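Last updated: 1 February 2024

Glass bench, notebook entry

Picked the dip test back up after the break in January. The question is still the same one: does the new detergent from Orkis haze decorated glass faster than the old Seva powder, and if so, is it the detergent or the water. We have been arguing both sides without enough numbers.

Setup as before. Two stainless baths, same volume, same heater type, lids on. Bath A is Seva, bath B is Orkis, both mixed to the strength on the pack. Bath temperature set to 59 C. Soft water from the column for both, so hardness is out of it for this run. Next run will be tap water.

Samples are clear tumblers from the Flevberg lot, plain bottoms, painted gold line at the lip. They went in on the wire racks with the line fully under. One tumbler per bath stays out as a control and gets rinsed only.

Bath B ran hot at first. The probe was touching the rack, so it was reading the metal and the controller kept chasing it. Moved the probe to the clip on the side wall and it settled. I threw out the first set from B and started again with fresh tumblers. The A set was left alone, so A is ahead of B in hours. Log them separately and don't compare by clock time.

Checks so far:

A at 18 hours: no haze by eye, gold line intact, tape pull clean.
A at 57 hours: faint haze near the base on the tumbler in the back corner, others clear. Gold line slightly dull. Tape pull left a trace of gold on the tape.
B at 18 hours: no haze, tape pull clean.
B at 57 hours: not reached yet.

The back corner tumbler in A bothers me. It sits closest to the heater and I suspect the local temperature is higher there. Rotated the rack a half turn after the check and marked the rim side with wax pencil. If the haze shows up on whichever glass is in that corner, it's the heater and we need a stirrer in both baths.

pH of A dropped a little between checks. Topped up water only, no more powder. I think that's right, but the old method sheet from Głowacki says to replace the whole bath once a day and we haven't been doing that. We either follow the sheet or write down that we don't. For this run I'm writing down that we don't.

The haze meter drifted again. Zeroed it on the blank before and after every reading and threw away any pair where the two zeros didn't agree. Slow, but the readings repeat now. The lamp is probably near the end of its life. There is a spare in the second drawer under the meter, still in its box. Handle it with gloves.

Colored glass comes after the clear. The haze meter is no use on anything this dark, so it will be eye and tape only, under the desk lamp at a low angle. Gold trim is the main thing to watch. Ribs may hold detergent after the rinse, so rinse these longer and let them drain on edge. 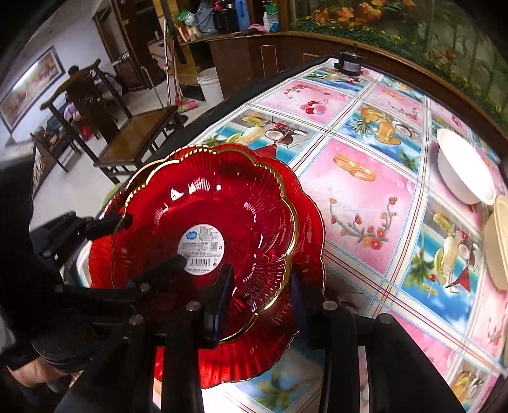

Red glass fruit plates, ribbed, scalloped edge with thin gold rim.

To do:
- B check at 57 hours, then both baths at 93
- new rinse bottle, the old one leaks at the neck
- weigh the tumblers dry before the tap water run (forgot this time)
- ask purchasing if the Flevberg lot was all one firing
- stirrers, if the corner glass hazes again

Bath lids stay on overnight. The level in A was down more than I liked this morning and the lid was sitting crooked on the probe cable. Filed a notch for the cable and it closes flat now.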